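Trying out the Vonico two-arm kit
Cedbridge robotics project, October

So for my project I got to review the Vonico kit, which I was very happy about (I'd been eyeing it up since last year!). It costs £379 for the pair of arms, and you print the blue links yourself. Printing took me 17 evenings, mostly my own fault for using the slow settings.

Putting it together was fun once I'd got the hang of the motors. The booklet is good on the arms and pretty poor on the wiring, so I ended up following the Grondside build guide for that bit. My test job was cloth, because the kit is sold as being gentle enough for it. 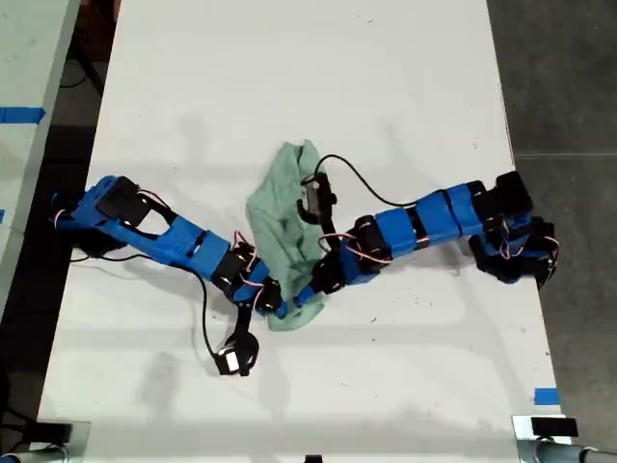
Both arms at the table with the green cloth, right gripper on top.

I did 25 goes at pulling the cloth flat and got nine I'd call decent. The grippers are fine with a thick fold but they struggle with a thin edge, and I lost a lot of time to that. I'd still buy it for the price! Next I want to try softer pads on the jaws and tidy up my cables.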